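**Idetti Handgreifer, Paar (links/rechts)** – Stand 19 June 2022

Zwei Greifer, weißes Gehäuse, schwarze Finger, Kamera je Gerät. Gedacht für Demos ohne Roboter: Mensch führt vor, Policy lernt aus den Aufnahmen. Textilien zuerst, weil da die meisten Anfragen kommen.

Lieferumfang: beide Greifer, Ladekabel, Software Ronari (Sync + Export). Kopfkamera seperat bestellen.

Methode kurz: pro Durchgang drei Ansichten, zwei Greifer plus Kopf. Zeitstempel gemeinsam. Training auf Relativbewegung der Finger, keine Kalibrierung zum Raum nötig.

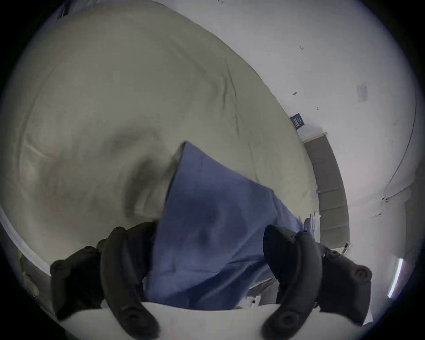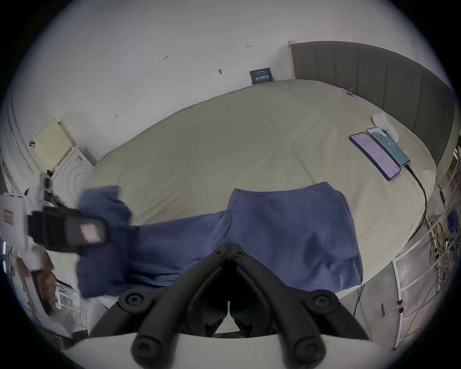

Blaues Tuch auf dem Bett, Greifer- und Kopfansicht gemischt:

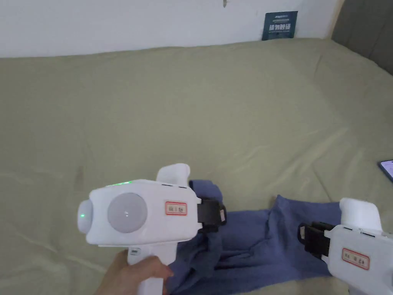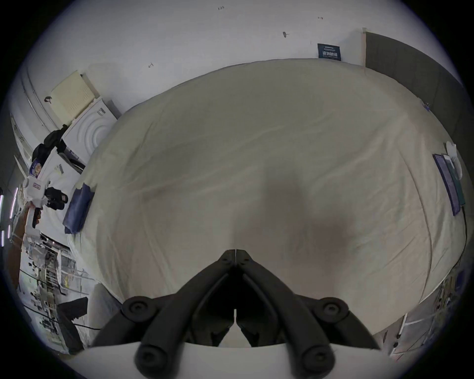
Ergebnis aus dem Februar-Lauf (Auswertung Padmavathi Naidu): 3000 Durchgänge aufgenommen, 382 aussortiert, meist Trackingverlust. Mit 1000 Durchgängen faltet die Policy schon brauchbar, Ecken noch schief. Ohne Kopfansicht deutlich schlechter beim zweiten Zugriff. Dünne Stoffe: offen, Vignesh Annamalai testet noch.

- Betrieb am Stück: 7 Stunden
- Export: pro Ansicht ein Video, dazu Fingeröffnung als Tabelle
- Fingerpads einzeln nachbestellbar, bitte Seite angeben
- nicht für nasse Textilien

Leihpaar auf Anfrage, Wartelste führt Usha Amin. Preis nur per Angebot. Datenblatt v2 kommt, das alte gilt bis dahin weiter.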